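New code of practice for two-armed robots puts the tabletop first

By the Dulura newsdesk
8th March
3 min read
20 comments | 429 shares

Anyone who has spent a week trying to teach a pair of robot arms to tidy up small objects will know how quickly a bench fills with odds and ends, and how easily everybody working on it slips into doing things their own way. It is with those people in mind that Kurkura, the member group for small robot workshops, has brought out its first code of practice for two-armed table work, and a very readable thing it is too.

The code is free to download and runs to eight short sections. It has been a good while in the making. The first draft went round member workshops last year and came back with almost 400 comments, many of them (we are told, rather fondly) on the subject of cables.

Much of it deals with what happens before an arm moves at all. Workshops are asked to write down how the table is laid out, which objects are used and where each of them starts, and to keep that note with the recordings so that whoever picks up the work later can set the table again without guessing. The board or mat under the objects should be plain and matt, and it should stay the same for the whole of a batch. If it has to be swapped, a new batch begins.

There is a friendly section on choosing objects, which will please anybody working to a modest budget. Toy bricks, wooden pegs and kitchen sponges are all perfectly welcome, provided that the set is listed by colour and size and that damaged pieces are taken out. The authors ask that objects be turned at different angles between runs – a row of neatly squared-up bricks may look lovely, but it teaches an arm very little about the sort of muddle people leave behind them.

The part most likely to cause discussion is the one on shared space. Where two arms work from opposite sides, the code asks for a middle area that only one gripper may enter at a time, unless the task itself is a handover. Both arms should begin each run from an agreed resting place, and the person in charge should be able to reach a stop button without leaning over the table.
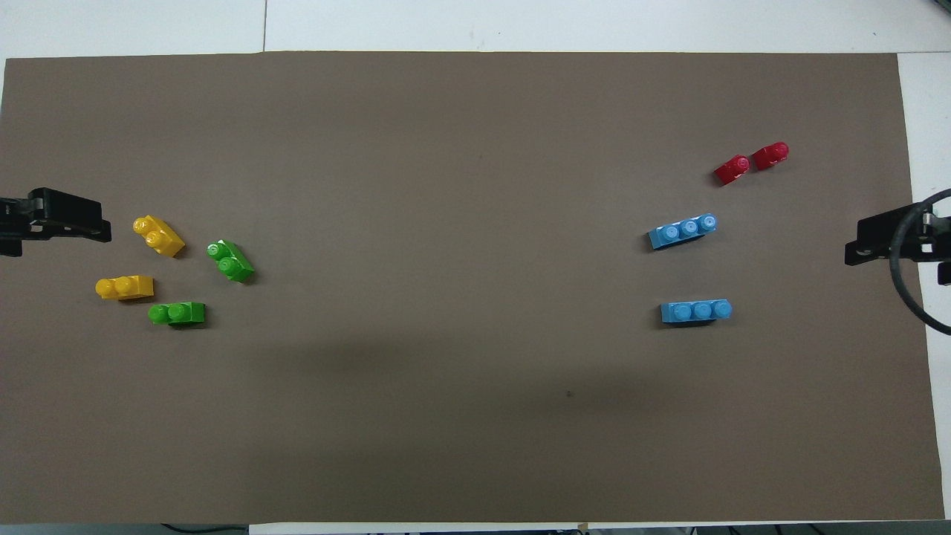

Page last changed: Tuesday, 10.40 am

Toy bricks in four colours, with a gripper on either side of the board, make a modest sort of job, and it is this everyday scale of work that the code has been written for. Larger machines, and anything that shares a floor with people walking about, are left to the formal safety standards, which the code says plainly it does not replace.

And so to the cables. The final wording asks that they be given enough slack for the arm's full reach and checked by hand at the start of each session. Several workshops had wanted a firmer rule, with every cable clipped along the arm, while others felt that would rule out a good deal of older kit. Kurkura has settled on "should" for now and will look at it again when the code is next revised.

Two workshops, Ngubane and Bitonel, have already said they will follow the code in full from the end of March, and both have offered to share their layout notes with other members. Comments on the text can be sent to Kurkura through the members' page, and a printed copy for pinning up beside the bench is promised later in the spring.

429 shares | Share this story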